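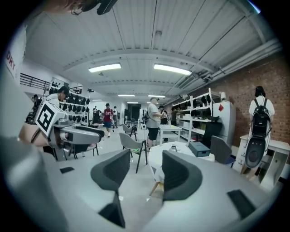

September, 8.40 am, shop floor

Natália wants the left-hand shelves sorted before the Hájek order goes out, so that is what the morning is for. I had planned to re-cut the Cidia gaskets. The Cidia gaskets have waited since spring and have developed patience.

State of play on the white shelving: parts are stored by size on the upper rows, by project lower down, and by mood everywhere else. Annapurna's list from last time says 92 finger pads in stock. The spreadsheet says 634, which I traced to somebody entering a part number in the quantity column (me, my initials are on it). Going with the list until we've done the shelf properly.

9.15. Rules agreed over tea, written down so that we can't un-agree them:

Pads go in pairs, left and right, tied with a twist of wire. Odd ones go in the Dreka tub.
Anything without a label gets one day on the bench to be claimed. After that it goes to Annapurna, who is less sentimental than I am.
No more tape on the shelf edges. It took me half of last winter to get the old glue off and I am not doing it again.
Bottom row is for heavy things. Bottom row is not for coats.

10.30. Upper rows done. Found the 9 mm reamer we replaced in June, so now we have two, and the new one is worse. Also found a bag marked "good ones" with no further particulars. Natália tried three against the gauge and all three were undersize. Relabelled "ones".

11.10. Stopped to argue about whether Grakport parts live with the other Grakport parts or with the parts they fit. I said the first, Natália said the second, Annapurna said she didn't mind so long as it was the second. Moved them.

12.50. Lunch. Back stiff from the lower rows. Would like it noted that the walkway is still nobody's idea of storage and the two crates proposed for it should go in the cupboard, railing or no railing. I'm not carrying them up and I'm certainly not carrying them down.

2.20 pm. Pads counted: 92 on the list, 66 on the shelf, so 26 to find. Checked the Hájek box, which was packed early by someone efficient, and there they were. Unpacked it, ticked them off, packed it again slightly worse.

Still to do: print proper labels (big enough to read without kneeling), fix the quantity column, ask Cidia if they even want the gaskets. New tin of screws needed for the end bracket, the M4s, not the ones I ordered last time.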